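Build log, December, evening

Picked up the Trollwood sorting cell in the workshop after tea. The simulation now loads without complaint, so I left the real bench alone and worked on the layout. The physics step is back at 200 per second. I had dropped it to save time and small parts were sinking into the tabletop.

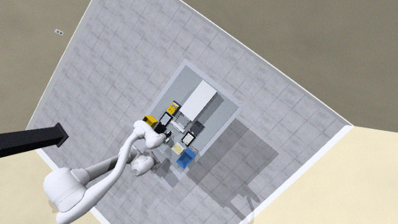

Nana Mensah

Looked at the table from high up first. The small dark pieces on the left half are still too close together for my liking. I moved the approach height up by 9 mm and slowed the last part of the descent. The blue bin can stay put for now — its position is in three config files and I don't want to edit all of them tonight.

Ran the Jisdale planner with a limit of 3000 iterations. It found a path on most starts. The 4 that failed all stopped at the same wrist angle, which points to the joint limit I copied from the old Nyarko file. Changed it, saved it, have not rerun the full set.
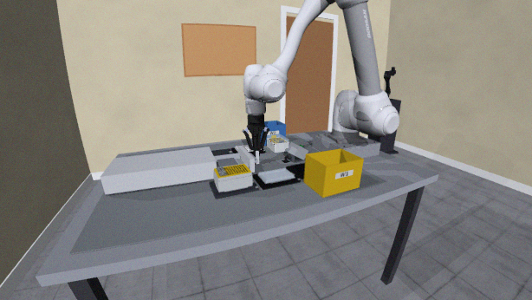
Gripper over the middle of the work area, yellow bin to the right.

The collision shape for the gripper fingers is still a plain box. It needs splitting per finger before I trust any clearance number. Dridalano's mesh tool should do it, if the licence still works.

Stopped at 22:40. Tomorrow: finger shapes, then the full set again.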